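Where Our Plastic Goes: Recycling Habits in Two Neighborhoods
Yatziri Cuevas
2019-06-11

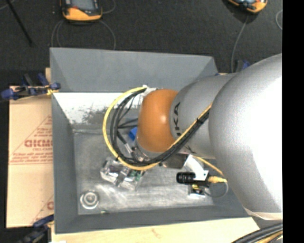

1. Question
I wanted to know if people in Plova and Vinitz sort plastic the same way. Both get the same blue bins and the same pickup days.

2. Method
I handed out 100 paper surveys in December and got most of them back. I also asked the Wostel sorting office for its monthly counts of rejected bags.

3. Results
Wostel turned away 1,064 bags from Plova and 2,619 from Vinitz. The usual problem was food left in containers. In Vinitz, 25 people wrote that they had never seen the sorting guide — it was mailed only once, with the water bill.

4. Problems
Vinitz has more apartment buildings, so one bad bag can come from several homes. I did not adjust for this. Question 6 was also worded badly and I left it out.

5. Next steps
Repeat the survey after the new guide is mailed.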